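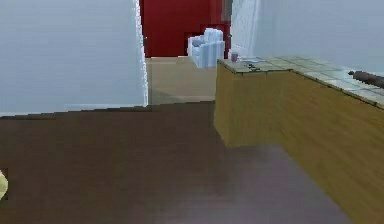

A simulated home used for route testing, with the kitchen counter on the right and the living room through the opening.

The rule that causes most argument at Trikine is the fourth one on the sheet. It says that a home robot may not be tried in a real kitchen until it has finished 100 runs in a simulated one without touching anything it was not asked to touch.

Mahtab Shirazi wrote the first version in May, after a visit to a test flat where the staff could not agree on what counted as a collision. One team logged a brushed door frame as a fault. Another called it normal contact and carried on.

"They were both reporting good results," she says. "You couldn't compare them."

The sheet now runs to 5 pages. It covers how wide a gap must be before a robot may plan a route through it, how far the base must stay from the foot of a counter, and what has to be written down when a run is stopped. Changes of flooring get their own section. A robot going from a dark floor to a pale one must slow down before the join, even where the map says the two are level.

Objects on worktops were added later. Toivo Saarela, who builds rooms for the tests, argued that tidy kitchens were giving tidy results. His rooms now have mugs left near corners and things lying over the edge of the counter. Under the rule, anything the robot cannot name with confidence is treated as fragile.

The rooms themselves are crude. Armchairs are boxy and the edges of walls look jagged. Anneliese Gerlach, who checks the logs, does not mind this for route work, but the sheet bars teams from using the same rooms to make claims about recognising objects. Those need better models or real photographs.

Gerlach has read 503 run reports under the current rules. In 284 of them the stop reason was missing or too vague to use. "Robot stopped" was a common entry. The form now refuses to close until the person running the test has picked a cause and added a sentence of their own.

Joni Ahonen at Marby, which tests to the same sheet, thinks the distance rule is too strict for small flats and has asked for a lower figure in narrow passages. Shirazi wants to see his logs first. They are due to talk on Thursday.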